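Uvden Fantasy League Support
Ticket: Bench points counted in the final score
Status: Open, then closed, then open again
Opened: June 2024

My team, Drastex Rovers, lost to Karimi Athletic by 2 points. According to the league table, we lost by 15. I can live with the first result, having earned it, but I'd like the second looked into before the play-offs are drawn on points difference.

Tried so far: logged out and in, cleared the cache, changed captain and changed him back. Reloaded the match page on my phone, where the margin was briefly a third number I had never seen before. It has since gone back to 15.

First reply from support told me scores are provisional until the match is over. The match was over. The ticket was then closed as solved, which was more than my defence managed all season.

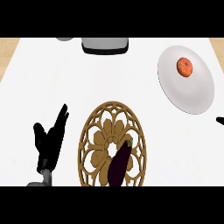 Does the table add bench points when a starter is marked as injured after kick-off?

It shouldn't. Bench points only count if the starter played no minutes, and a player who goes off hurt keeps whatever he scored before leaving.

Update: support found that the Nosia scoring feed had listed my opponent's striker twice, once on the pitch and once on the bench. He was paid for both. They have asked for 3 days to rerun the round.

Update: round rerun. Margin now shows as 2 on the match page and in the table. The phone app still says 15. Reopened.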